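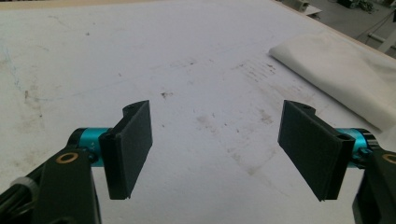

Page 7

Nzioka Workroom – Bench Check
Checked by: Subira Ogola

Top surface: PASS. White once. Off-white now, with smudges in gray and brown.
Scuffs: NOTED. A dark cluster that has earned its own line on this form.
Stain, small, dark: NOTED. Wipe again, with optimism.
Stray pen or pencil lines: NOTED. We do own paper.
Wood edge strip: run a gloved hand along it – splinters go in the log.
Next check: October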